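Fallo de agarre residual en manipulación textil bimanual

El fallo de agarre residual es una avería funcional de los sistemas robóticos de dos brazos que doblan prendas. Consiste en que una de las pinzas conserva un pliegue de tejido entre los dedos después de que el controlador haya dado por concluida la apertura. El brazo inicia entonces la retirada con la tela todavía sujeta y arrastra la prenda, deshace el doblez o transmite al otro brazo una carga no prevista. En la documentación en lengua inglesa se emplea también la denominación «Hollcombe fault», por el emplazamiento donde se registró de forma sistemática.

El término no debe confundirse con el deslizamiento, en el que la pinza pierde la tela antes de tiempo, ni con el agarre múltiple, en el que se toman más capas de las planificadas. Los tres fallos pueden coincidir en un mismo ciclo y su separación en los registros depende de que se almacenen tanto la consigna de apertura como la posición medida de los dedos.

Antecedentes

La primera descripción detallada procede del proyecto Prareo, dedicado al doblado de ropa ligera sobre mesa. La ingeniera Anastasia Galanis revisó 344 ciclos de doblado de camisetas y halló 20 en los que el brazo derecho se había retirado con tejido entre los dedos. En 12 de ellos el sistema no emitió ninguna alarma y el ciclo quedó anotado como correcto. El informe interno, fechado el 2022-04-25, atribuyó el fallo a la lógica de confirmación de apertura y descartó un defecto mecánico de las pinzas.

Una revisión posterior de Everett Pettigrew aceptó la causa principal, pero objetó que los ciclos con agarre múltiple se hubieran contado aparte. Según su criterio, 6 de esos ciclos presentaban además arrastre durante la retirada y debían figurar en ambas categorías. La discrepancia no se resolvió y las dos tablas siguen citándose.
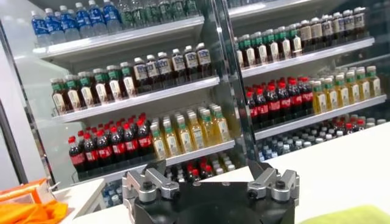 La confirmación de apertura puede obtenerse por posición, por corriente del motor o por visión. En el controlador Braro utilizado en Prareo se aplicaba solo la primera: la orden se consideraba cumplida cuando el codificador alcanzaba el umbral configurado. Una medida de este tipo informa de la separación de los dedos y no de lo que hay entre ellos. La cámara de muñeca aporta el dato que falta, siempre que el espacio entre los dos dedos metálicos quede a la vista; con la pinza abierta, a través de ese hueco se distinguen los estantes inferiores de una nevera de bebidas, y una capa de tela interpuesta los ocultaría en parte. El procedimiento exige, no obstante, separar la prenda del fondo. Las botellas de varios colores y los brillos del cristal reducen la fiabilidad de una segmentación basada únicamente en el color, en particular con prendas verdes o amarillas, tonos que también aparecen en tapones y bebidas.

Mecanismo

El fallo se produce en tres fases. En la primera, la pinza cierra sobre el borde de la prenda y el tejido forma un pliegue secundario hacia la base de los dedos. En la segunda, al abrir, la capa exterior se libera y el pliegue interior permanece retenido por rozamiento o enganchado en una arista del soporte. En la tercera, el brazo asciende siguiendo la trayectoria nominal y tira de la capa retenida.

Los tejidos de punto finos son los más expuestos, por su elasticidad: absorben el primer tramo del desplazamiento sin generar una fuerza que el controlador distinga del ruido. Las mangas cortas y los cuellos agravan el problema cuando quedan amontonados, puesto que ofrecen varias capas a distinta altura dentro de la zona de agarre.

La geometría de la pinza influye de manera secundaria. Las cabezas de tornillo sin avellanar y los cantos mecanizados vivos aumentan la retención. El cableado externo de la muñeca constituye un punto de enganche adicional, aunque en los registros de Prareo no se identificó ningún caso debido a los cables.

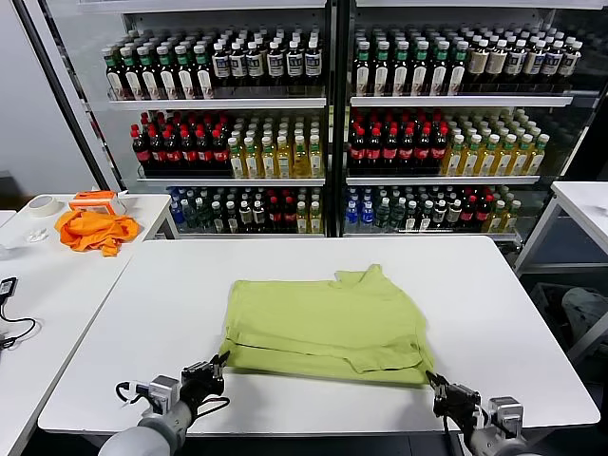

Camiseta verde lima parcialmente doblada, con una pinza junto a cada esquina del borde cercano. Una capa inferior asoma bajo el doblez superior.

Las configuraciones en las que ambas pinzas trabajan sobre el mismo borde son las más desfavorables. Si una suelta y la otra no, la prenda gira alrededor del punto retenido y el rectángulo se deforma por la esquina opuesta. Si retienen las dos, el doblez entero se levanta de la mesa.

Detección

Se han propuesto los siguientes métodos, no excluyentes:

Supervisión de la fuerza en la muñeca durante los primeros milímetros de la retirada. Es sencilla de implantar, pero poco sensible con prendas ligeras.

Comparación de imágenes de la cámara superior antes y después de la apertura. Detecta el arrastre cuando ya ha comenzado.

Inspección del hueco entre dedos con la cámara de muñeca. Permite la detección antes del movimiento, con las limitaciones de fondo ya indicadas.

Método de Greenberg. El brazo ejecuta una retirada de prueba a velocidad reducida, se detiene y compara el contorno de la prenda con el previsto. Alarga el ciclo y por ello suele reservarse a las prendas clasificadas como problemáticas.

Consecuencias y seguridad

En la mayoría de los casos el daño se limita a un doblado defectuoso. El riesgo aumenta cuando el sistema reintenta la operación de forma automática, ya que la posición real de la prenda no coincide con la del modelo y los brazos pueden converger sobre la misma zona. También se considera peligrosa la liberación manual del tejido con los accionamientos energizados. Una pinza detenida por error de seguimiento puede reanudar la apertura o el cierre al rearmarse el controlador, con atrapamiento de los dedos del operario.

El procedimiento adoptado en Hollcombe obliga a activar la parada de emergencia, comprobar la ausencia de par en ambas pinzas y retirar la tela en la dirección de apertura de los dedos. El rearme se efectúa desde fuera del alcance de los brazos. Los reintentos automáticos quedaron desactivados en abril, y el umbral de apertura se amplió en la misma actualización, de modo que no se conoce el efecto de cada medida por separado.

Véase también

Agarre múltiple
Manipulación de objetos deformables
Parada de emergencia
Realimentación de fuerza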